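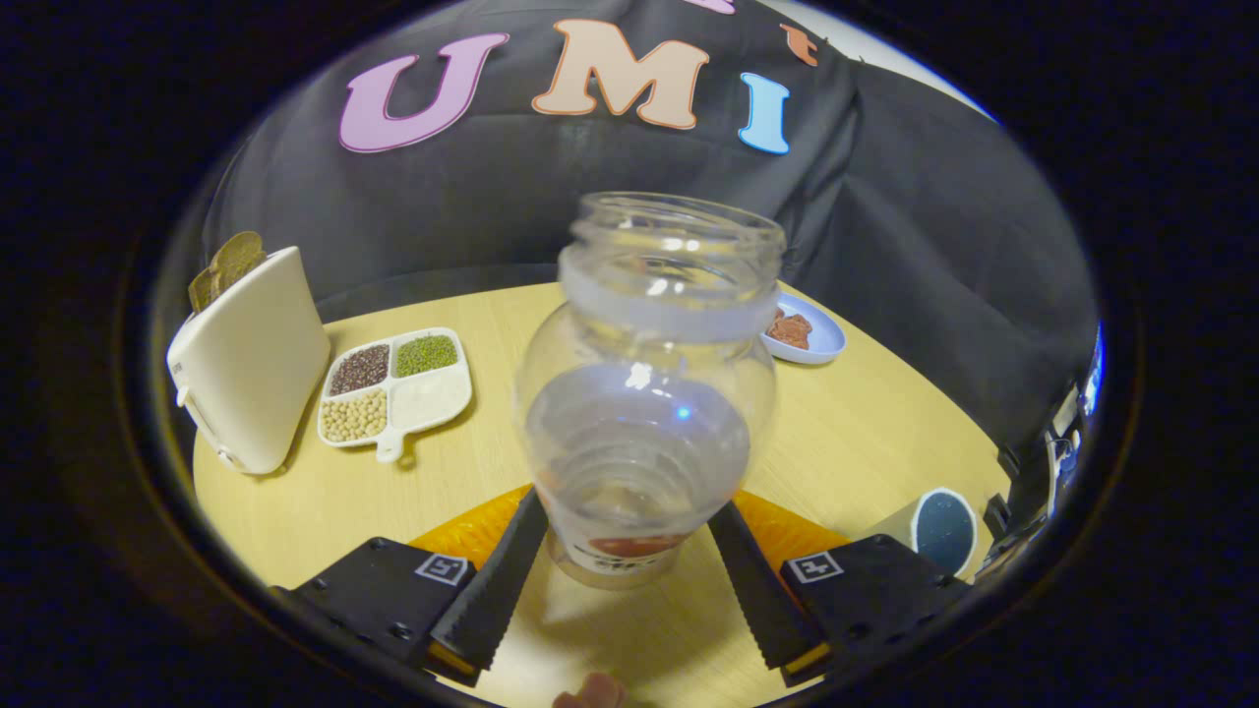 December, morning

Dranness starter, second attempt at a stiff version. Yesterday's was too slack after the overnight rest, so I cut the water and used the Palomino flour for the whole feed. Kitchen was at 22 C when I mixed and a bit under that by the time I left.

Fed at 7:15. Flour went in first this time, then water. Fewer dry lumps at the bottom, but it needed longer with the spoon. Rubber band at the starting level.

11:30. Barely moved. Smells like wet paper, same as the last Palomino batch at this stage. Left it alone.

1:40. Past the band and domed. Small bubbles along the side, none of the big ones we got with the Asitz rye. Took a spoonful and stretched it; it tore early.

3:00. Just short of double. Used 40 g for a test dough and put the rest in the fridge, bottom shelf, behind the butter.

Test dough: folds every half hour, 4 in all. First two felt rough. By the third it held a shape and came off the bench clean. Shaped it small and baked it in the loaf tin because the round basket still smells of soap. Crust pale on one side. The back left corner of the oven is cooler again, so turn the tin halfway until somebody looks at the door seal.

Crumb is tight but even. Sour comes late and is milder than the rye. I'd eat it toasted.

To do:

- Repeat with a spoonful of the Asitz rye in the feed, everything else the same
- Ask Tallstead if the next Palomino sack is from the same milling
- Rinse the round basket again, no soap
- Scale needs new batteries, it drifted twice while I was weighing salt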